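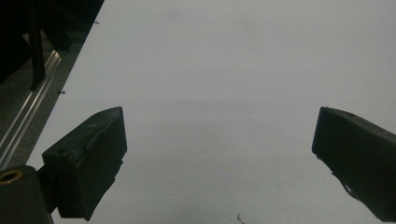 Should a kitchen table be cleared every night? I think it should, even when the day was long and the dishes are still waiting.

When I moved to Grarthorpe, I used my table as a shelf. Letters, keys, a bag of onions, all stayed there for weeks. I ate standing by the stove. Then one January I began to clear everything at 10 in the evening, and I have kept this habit.

My neighbors say a full table shows a full life. I respect this opinion, but I do not share it. A white surface shows every small speck, and for this reason I wipe it more often and put fewer things on it. In Wastesden I once saw a table organizer for sale at 38 dollars. I did not buy it. It would only be one more thing to move before supper.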